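The notes in this repository cover how the Fomura picking cell is set up and kept running. They live next to the configuration files on purpose, so that anyone who changes a setting can change the words about it in the same commit – please do! Last gone through from top to bottom on 2024-05-21.

# Fomura bin cell: setup and care

Fomura is our one-arm bin picking cell at the Droltivholm lab. It has a KUKA arm, a gripper and a gray metal bin that the arm reaches down into. If you have come for the grasp logs themselves, those are in the Fleston repository. What you'll find in this one is everything you need to get the cell into a state where the logs are worth having.

## What's in the folder

| Path | What it holds |
|---|---|
| `config/bin.yaml` | Bin corners and floor height in the arm's base coordinates |
| `config/limits.yaml` | Speed and reach limits, one block per gripper |
| `config/loop.yaml` | Wrist angles the cable loop can live with |
| `scripts/touchoff.py` | Walks the arm through the floor check |
| `service/` | One short text file per repair, oldest first |

## Before you power up

Start with the bin, because everything else is measured from it. Push on each wall with the flat of your hand. If anything shifts, tighten the clamp and run the floor check again before you do any picking. A bin that has crept a few millimeters gives you a whole afternoon of puzzling near misses, and we have all lost that afternoon at least once.

Then have a look at the cables on the wrist. They run along the top of the forearm, over the wrist and down to the gripper, and the slack in that last stretch is what lets the wrist turn freely. Turn the wrist slowly by hand control through its full allowed range and watch the loop the whole way. It should open and close without pulling tight at either end, and it should stay clear of the bin walls when the gripper is at its lowest point.
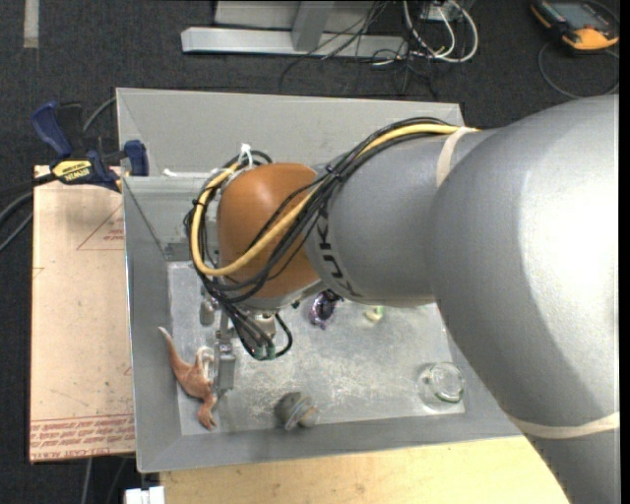

If the loop does pull tight, cut the ties and start over with fresh ones. Sliding an old tie along the bundle seems quicker, but it scuffs the cable jackets and it never stays where you put it. Leave the ties snug enough to hold and loose enough that you can still wiggle a single cable with your fingertips.

## Floor check

1. Take everything out of the bin and wipe the floor with a dry cloth.
2. Close the gripper and set the speed to the `slow` block in `limits.yaml`.
3. Run `scripts/touchoff.py` and keep one hand on the stop button.
4. The arm comes down at five points, the corners first and the middle last. Let it finish all five even if the first ones look fine.
5. Copy the new floor height into `bin.yaml` and commit it with the word "floor" in the message, so that it can be found again later.

The middle of the floor takes most of the wear. Scratches are harmless to the picking, but do run a finger over them now and then to feel for a raised burr. A few strokes with a fine file will take one down.

## Filling the bin

We use a mixed bag of household things and toys, and it's meant to be a muddle. Tip them in from low down and leave them how they fall. Please don't tidy them afterward – a neat bin teaches us very little. Clear and shiny objects are welcome, but anything with a chip or a crack goes in the trash before it goes in the bin.

Each session is 200 grasp attempts. Swap the objects after every 50, and note the swap in the log so that the people using Fleston can split the data properly.

## Regular care

- **Every session:** bin push test, cable loop, gripper finger screws.
- **Every week:** floor check, wipe down the arm, look over the connectors above the gripper for any that have started to back out.
- **Every 897 attempts:** new finger pads. It's an odd number, I know. It is how long the first pair lasted, and we have never found a good reason to change it.
- **Once a year, in December:** full service by Ó Riain, who also check the arm's zero position. Take a backup of `config/` the day before they come.

## When something goes wrong

**The gripper stops answering but the arm still moves.** Nine times in ten it's a connector. Bring the arm up out of the bin, power down, and reseat each connector at the tool end one by one. Test after each, tedious as that is, so you learn which one it was and can write it down.

**Picks land consistently to one side.** The bin has moved, or `bin.yaml` is from an older setup. Push test, floor check, then try again.

**The arm stops with a torque warning near a wall.** The sloping sides are easy to brush on the way down. Raise the approach height in `limits.yaml` in small steps and leave a comment with your reasoning.

Repair number 68 is the newest file in `service/`, and it makes a decent template if you're writing your first one. Short is fine. Say what you noticed, what you tried and what you left for next time.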